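Favus Returns for a Second Season in January

2018-09-03

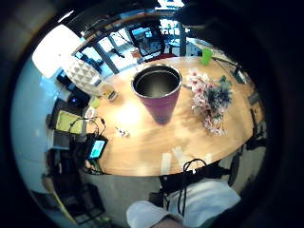 The producers of Favus have confirmed that the drama will return in January with a second season of 18 episodes. Regular readers of this blog will recall my favourable review of the first.

Filming is under way at Bralter Studios, where a crew of 200 has been engaged for the length of the shoot. The new episodes will run for 56 minutes each, slightly longer than before, and the series will keep its present evening time slot.

The story resumes at the Ragnarsson shipyard, two years after the fire. The producers have stated that the family's dispute with its creditors will be settled early in the season, and that the later episodes will be set largely in the neighbouring port of Nesotis. I welcome the change. The harbour scenes were the strongest part of the first season — the courtroom episodes were rather slow — and the writers appear to have taken note.

The original theme music will be retained. No trailer has been released at the time of writing. I intend to review each episode once the season begins, and readers may leave their comments in the usual manner.

Print this post | E-mail this post
Shares: 56 | Comments: 2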